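Murgate Cloth Handling Set: data card

Cloth folding and flattening on a white tabletop, release 11 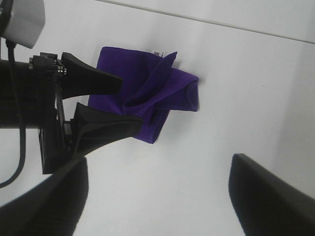
The set covers the handling of single pieces of household cloth, from a bunched starting state through to a flat or folded one. It was assembled under the Murgate project for work on fabric state: how crumpled a cloth is, where its edges and corners lie, and which fold comes next. This card covers contents, cloth types, labels, known gaps and terms of use. Installation notes are in a separate file.

Contents

The release holds 185 sessions. A session is one cloth, from the first contact to the last release. Every session has three parts:

session.json — cloth identifier, fold plan, start state, end state, free-text notes
frames/ — colour stills in capture order
labels.csv — one row per labelled still

Stills are stored at the colour settings in use on the day. No correction has been applied after capture. Users who need matched colour across sessions should work from the grey card still at the start of each folder.

Cloths

All cloths were bought new and washed once before use, to take out the finish that makes new fabric slide. Each has a code made of the supplier name and a number. Buvemska cloths are plain weave cotton. Somero cloths are a cotton and polyester blend, slightly heavier, with a stitched hem on all four sides. Nothing in the set is knitted, and there are no garments.

Colours were picked to stand apart from the table. Pale cloths were dropped in release 9 after labellers had trouble finding the hem against white. The dropped sessions are kept in the archive folder and are left out of the session total given under Contents.

Cloths were washed again after every 100 handlings and air dried flat. They were not ironed at any stage. Creases left by drying are part of the data and are not labelled separately.

Start states

Four start states are used.

bunched — gathered by hand into a loose pile and let go
dropped — held by one corner at elbow height and let go
half — folded once, edges not aligned
flat — laid out by hand, used for fold-only sessions

The start state records what was done to the cloth and says nothing about the result. A dropped cloth sometimes lands nearly flat. Use the crumple score if you need the shape as found.

Labels

labels.csv has these columns:

frame_id: matches the file name of the still without its extension
crumple: 0 to 100, where 0 is flat with no overlap
layers: greatest number of layers judged at any point, capped at 8
corners_visible: 0 to 4
hem_visible: yes, no, unsure
contact: none, one, more
note: optional

The crumple score was given by eye against a printed chart of reference cloths. Two labellers scored each still separately, and the file holds the mean. Where they differed by more than 11 points, a third score was taken and the middle value kept. Agreement is good at both ends of the scale and poor between 40 and 60. We would not train on single points in that band — binning it gives steadier results.

The layers column is a judgement. A tightly bunched cloth hides most of its own structure, and labellers were told to enter the lowest number that explained what they could see. Treat it as a lower bound.

Unsure in hem_visible is a real value. Please do not fold it into no. Most of these rows come from Buvemska cloths, where the hem is narrow and the same colour as the body.

Splits

Splits are by cloth code, so a given cloth never turns up in both training and test. The lists are in splits/train.txt and splits/test.txt. A third list, splits/somero_only.txt, is for checking how well a method carries over to the heavier fabric.

Known problems

Lighting comes from ceiling panels and one side window. Sessions recorded in October were mostly late in the afternoon and run darker than the rest. Shadows inside deep folds can be mistaken for a second fabric edge.

The white table reflects onto the underside of raised folds. Dark colours are the least affected.

Strong blues and violets tend to look flat where they are saturated, and fine creases may not show. Crumple scores for these cloths may be slightly low.

Contact is labelled on the visible fabric only. A touch hidden behind a fold is entered as none.

In a few of the older sessions the note column uses the word pinch for any grip on a single layer. Later sessions use it only where the layer is lifted off the table as well. The older notes have been left as written.

Changes in this release

Fold plans renamed to match the chart (thirds, halves, quarters, roll).
Blank notes are now empty strings. They were previously the word none, which clashed with the contact column.
Eight Mussa cloths withdrawn — the dye ran in the second wash and the codes no longer matched the colour list.
Duplicate rows removed from labels.csv.

Terms

Free for research and teaching. Redistribution of the full set is not permitted, but single stills may be reproduced in papers and slides with the name of the set and the release number. Label corrections are welcome. Send the frame_id, the column and the proposed value, one correction per line, and they will be checked against the chart before the next release.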